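Table settings notebook, Plokau place setting, continued

Picking up from the last page. We finally have all four pieces on one table and I'm very happy with how they get along. I'd been looking at them one by one on the shelf for so long that I'd stopped seeing them as a set. Put them down together and it's a place to eat!

Open from last time: which color for the beige piece (Neelam wanted the pinker one, I wanted the sandier one), how far the plate should sit from the near edge, and whether the striped placemat is too busy for a plain plate. Two of those are closed now.
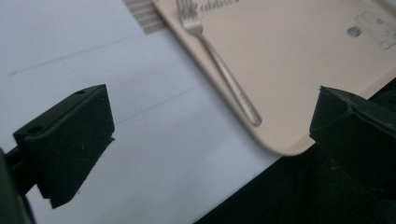 Lodhi, March

Color first. On the white tabletop the beige goes pinkish-tan, more than I expected, and I take back what I said about it. The tabletop runs a bit blue and gray, and next to that the pink is doing us a favor. The sandy one looked tired on the same spot when I tried it before lunch. Neelam has been told she was right. She asked for it in writing, so: Neelam was right.

I also like the rim much better now. It's raised so softly that you mostly read it as an edge to the color. Barry was pushing for a taller one on the grounds that peas roll. Fair, but a tall rim makes it look like something you carry drinks on, and it gets in the way of picking up a knife. Leaving it low for this round. Barry can bring peas.

Note to self on the tabletop: the thin gray lines in the surface are handy for squaring up a corner, but they also pull your eye. If a piece is the least bit off them it looks crooked even when it's straight with the table edge. Use the edge. I lost twenty minutes to this.

Next, the placemat. I was ready to drop it and now I'd fight for it. Thin bands, gray and white with a few quiet colors in the threads, and from standing height the colors settle down almost completely. Then you sit and they come back. Lovely thing to find in a piece of cloth. Haoran ran the spare through a 60 degree wash and it came out fine apart from one corner that wants to curl. Pressed it flat with a damp towel, good enough for us. Ask Varketti if the border can be stitched double.

The plate is the white one with the wide flat rim and the shallow middle. It's nearly a bowl, and I think that's the reason it works with the stripes: the rim gives you a broad quiet band and then the dip gives you something to look at. We tried a flat plate from the Itent box as well and it looked like a lid. Sorry, Itent.

Fork. Plain silver metal, 187 mm by Erick's ruler. Feels right in the hand and doesn't look skimpy beside that wide rim. We went round and round on where it should live. Flat on the cloth beside the plate is what everyone's grandmother would do, and the stripes make it very easy to tell when it's crooked. Putting it on the beige piece in front is less formal but I like it for lunch. Mizanur likes it too, and he sets tables for a living, so I'm counting that twice. 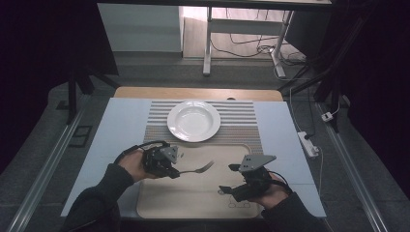

Fork over the beige piece, with the striped placemat and white plate farther back.

Reach is what I want to spend more time on. With the plate up on the placemat and the beige piece nearer the sitter, there's a good deal of depth to cover before you get to any food. It makes a handsome layout but an adult with short arms (me) leans. Bringing the whole lot nearer helps, swapping the two helps more, and then the stripes get hidden under someone's wrists. Haven't solved it. Haoran suggests a smaller placemat turned the other way, which I'd like to see before I argue.

The faint outlines printed on the beige piece, small circles and rectangles down toward the lower right, are much paler than I had in my head. I was all set to ask for a darker ink and then decided I like them quiet. Barry says he can't find them without his glasses. Try one darker sample and compare the two side by side by the window.

Also good to know: the wooden top along the far side is a warm light color and sits really nicely behind the white plate. I'd love to do one full setting directly on wood, no pale panels, just to see. Erick thinks the beige will disappear. Maybe! I want to look.

For Thursday:
Darker print sample, one only
Curled corner, ask Varketti about the border
Spoon to match the fork (Erick has 64 in a drawer, pick one)
Setting on bare wood, with and without the placemat
Peas (Barry)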